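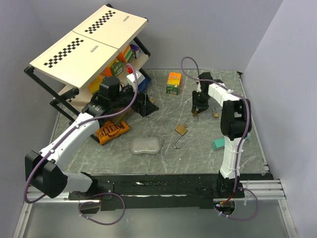

Our project set out to turn the old bus loop at Wirkbridge into a planted rain garden, and we loved every week of it! The loop is 829 square feet of cracked asphalt that sends all its water straight into one drain. We wanted sedges and blue flag iris in the low part, river birch on the high side, and a path through the middle so people can still cut across to the library. For the path we picked a stone finish, gray with white veins like the square tabletop between the two robot arms, and it looks great next to green leaves (we tried five colors on paper first).

Soil was the hard part. The ground under the asphalt is packed clay, so our plan digs it out and brings in a sandy mix from Stolance. We ran nine drain tests in April, and the spots near the curb were so slow that we moved the birches uphill. Barnivix lent us a soil auger, and it made the digging so much easier. Plants, soil and mulch come to $2055 in our budget, with the stone path priced separately.
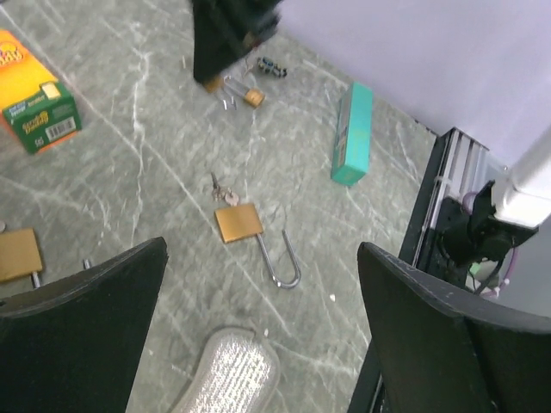 One of the reviewers wrote that the iris would be happy in the low part but asked what happens in a dry August, and wanted a watering plan for the first two summers. Good catch! We added a hose point by the Amini building and swapped a third of the iris for soft rush, which should cope better with dry spells. The new planting plan is in Appendix B, along with the test results.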